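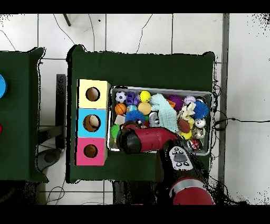 ### 4.2 What the mixed tray can and cannot tell us

The mixed tray has been a fixture of sorting studies for long enough that few authors still defend it. A heap of small toys is put next to a set of boxes, the toys go into the boxes, and the order in which they go is read as a sign of how the sorter groups things. Nowakowski's first report from the Skidholm sessions took this reading for granted. We did too, when we planned the present work, and we now think it was a mistake to do so without checking the materials first.

Figure 2 shows one layout of the Sellitz set. The metal tray is heaped with toys, most of them balls, and the tower of three cardboard compartments stands to its left on the green cloth. The trouble starts with the word "ball." A soccer ball, an orange basketball and a brown football belong together by sport, but the football is the odd one out by shape. The spiky balls (purple, blue, green) belong together by texture and fall apart by color. A silver ornament ball and a small bell-like one could be a pair on the grounds of shine, or could be split because one is a decoration and the other looks as if it should ring. Every item sits in several groups at once. Earlier authors count this as a strength of the task. We are less sure, as a task that can be scored as a success under almost any rule is hard to fail.

The boxes make matters worse. They are yellow at the top, light blue in the middle and pink at the bottom, and each has a round hole in its face. Past papers call the colors "neutral cues," a phrase we have not been able to make sense of. A person holding a blue spiky ball in front of a light blue box has been given a hint, whether or not the instructions mention color. There is no such hint for the tan ball or the brown football. The Kalinowski version of the task used plain boxes, and we can find no stated reason for the change.

Height is a second problem. With the compartments stacked, the choice of box is also a choice of how far to reach. In the Trorent sessions the top box was used least, and this was reported as a weak preference for the category assigned to it. Tired arms would give the same result. The two accounts could have been told apart by swapping the order of the boxes between sessions, which was not done.

Then there is the heap itself. Toys in a pile are not equally easy to get at. In Figure 2 a light teal mesh cloth lies across the middle of the tray, and soft items such as the white plush toy share the space with hard ones. What gets picked first may say more about what is on top than about what is on anyone's mind. The published scoring sheet gives the first 7 picks double weight, so this is exactly where a bad reading would do the most harm.

We rescored 400 placements from the Skidholm records with these points in mind. For 200 of them, the notes did not say where in the tray the item had been lying, and we set those aside. In the rest, position in the heap predicted the order of picking better than any of the groupings proposed by Nowakowski, sport and texture included. We do not claim that grouping plays no part. The records are thin, the notes were kept by different hands, and our own coding of "on top" and "underneath" left room for argument.

Bogumił Nowakowski, who read a draft of this section, objects that people do talk about groups while they sort, and that such talk should count for something. Perhaps it should. Talk was not recorded in a form we could use, and people are known to give tidy reasons for choices they made quickly. Until the same toys have been laid out in a single layer, with plain boxes set side by side, we would treat all pick-order scores from the Sellitz set with caution, our own included.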